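Projet de semestre, partie 3 : le coin vaisselle

Bon, après deux semaines passées sur les plans du frigo (je ne veux plus en entendre parler), j'attaque enfin la zone qui m'intéressait depuis le début : le plan de travail et ce qu'il y a dessous. Mon sujet, je le rappelle, c'est la place que prend la vaisselle dans une petite cuisine, entre le moment où on la sort et celui où elle retourne à sa place.

J'ai choisi un saladier comme objet de référence, parce que c'est encombrant, que ça s'empile mal, et que tout le monde en a un qui traîne quelque part !

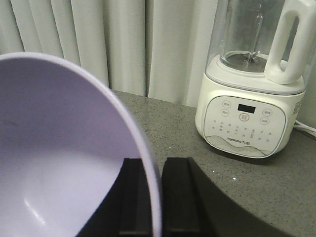 *Fig. 1 — La bassine lavande en plastique, plan de travail gris moucheté et rideau au fond.*

Le plastique, c'est léger et ça ne craint pas grand-chose, mais ça marque : il y a une petite trace sombre à l'intérieur, vers le haut. Sur une surface mouchetée comme celle-là, une miette passe inaperçue, alors que sur du lavande uni on voit tout. Je l'ai noté dans ma grille Stekov, à la ligne « entretien ».

## Les cotes

J'ai redessiné le linéaire dans Flatadeck avec une longueur totale de 3000 mm et un plan à 880 mm du sol. Côté mur, je garde une bande de 50 mm pour les prises et les câbles. Il me reste 400 mm de profondeur vraiment libre, et c'est peu dès qu'on pose un appareil au fond. Mon premier dessin oubliait complètement cette bande — erreur de débutante, corrigée depuis.

## Sous le plan
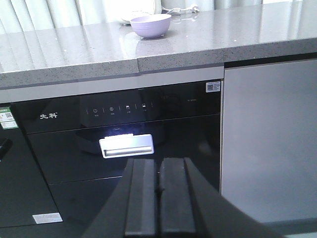
*Fig. 2 — Lave-vaisselle encastré à façade en verre noir, bol lavande posé au-dessus.*

J'aime beaucoup cette façade noire avec sa rangée d'icônes tactiles et sa poignée claire. Par contre, quels reflets ! Si je refais le projet, je prends du mat. Autre détail que je n'avais pas prévu dans mes plans : le joint entre les deux dalles, avec le bord gauche un peu plus bas que le droit. Pour faire glisser un plat d'un côté à l'autre, c'est gênant.

Reste à faire :

- reprendre la coupe avec le joint
- comparer avec la variante Emetti (tiroirs à droite)
- finir le tableau des rangements, version Cowie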